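Prolteck Open Papers > Robotics > Manipulation > Section 4

Previous section | Contents | Next section | References

4. Collecting Grasps on Clear and Glossy Objects

4.1 Why we went into people's rooms

When we began the Nundine project, we did what most groups do and set up a clean table with good, even light and a plain backdrop. The policies we trained on that table were a pleasure to watch, as long as they stayed there. Once we moved the arm to an ordinary desk with a bookshelf beside it, the success rate on clear plastic fell sharply, and we spent a rather discouraging March trying to fix with tuning what was plainly a matter of data. A transparent bottle takes on the look of whatever stands behind it, so a policy that has only ever seen a plain backdrop has learned a good deal about that backdrop and very little about the bottle.

We therefore moved the whole collection effort out of the lab. Each operator carried a hand-held gripper with a wide-angle camera fixed to it, so that the view recorded during a demonstration is close to the view the arm has later on. Operators were asked to leave shelves and desks as they found them and to work at the pace they would use in daily life. Over the full campaign we kept 2484 demonstrations, of which 681 involve an object that is at least partly transparent (Figure 5). 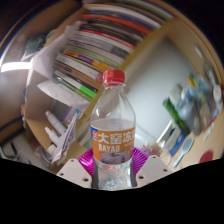

Figure 5. A clear plastic bottle held low between the gripper's jaws, with a bookshelf and a crowded desk surface in the background.

Labeling was the slow part, and we would like to be open about how slow it was. For every demonstration we marked the moment of first contact and the moment of release, and for the transparent objects we also marked a rough outline by hand, going back and forth over neighboring images until two of us agreed. Where we could not agree, we left the outline out and kept the demonstration, as the motion itself is still useful for training.

4.2 Effect of background variety

To find out how much the clutter itself was helping, we trained two policies with the same network and the same number of demonstrations, 1000 each. The first drew only on our lab table recordings, and the second drew on the Nundine set. We then tried both on shelves and desks that neither had seen. The second policy was clearly steadier on clear bottles, and most of its remaining failures came from closing the fingers a little too high, near the shoulder, where the plastic narrows and the grip slides. We also expected it to lose some ground on plain, solid objects, and were happily surprised to see almost no change.

We did not test glassware, which is heavier and far less forgiving than plastic, and we would ask readers to be careful about carrying our results over to it.

Related items
Keane: A Small Benchmark for Shelf Picking
Soft Ribbed Fingers Under Side Load
Culton Notes on Hand-Held Data Collection
Marking Contact in Wide-Angle Video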